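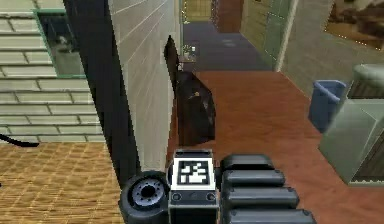

Gripper arm over a reddish-brown wooden floor

I booked the ferry to Ilgate in January, in the kind of mood where any island looks like a good idea. The Vindard website promised a crossing with "a relaxed onboard atmosphere." I can confirm the atmosphere was relaxed. The snack bar was so relaxed it never opened.

There are 2,000 people on Ilgate when everyone is home, and I believe I met most of them on the dock, where they were waiting for packages. A man took a mattress off the boat on his head. I had a wheeled suitcase and a hill to climb, and he passed me twice.

My room was at the Guillot, a guesthouse with 13 rooms and one hot water tank. The trick is to shower at 4 p.m., when the hikers are still out. I worked this out on my last afternoon and felt like a genius for the whole ferry ride home.

Breakfast is served from seven until the bread is gone, and the bread goes fast. Two kinds of jam, both apricot. I asked what the difference was and was told that one of them was older. 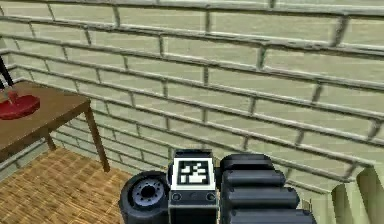
Walking up to the Pleremum

The one thing everybody says you have to do is the Pleremum, the old lookout tower at the north end. It has 494 steps, according to the sign at the bottom. The sign at the top says nothing, probably out of respect.

I went up on a Monday, after checking the opening hours, the weather and the condition of my knees. The first two came out fine. Halfway there's a bench, and on the bench was a family eating a roast chicken with the calm of people who had never planned to go any higher. They offered me a wing. I took it, and I'd rank it above the view – fog, mostly, with a bit of harbor poking out at the corner.

The path down the back side is longer and much easier, and comes out behind the bakery. If you go, do it in that direction and buy the cheese roll before you start. Bring cash, too. The bakery has a card reader, but it lives in a drawer and they don't like to disturb it.

Getting home

The return boat leaves at noon unless the wind picks up, in which case it leaves when it leaves. Mine was two hours late, so I sat on the dock with my suitcase and finished a detective novel I'd borrowed from the Guillot. I still have it. I suppose I'll have to take it back in the spring.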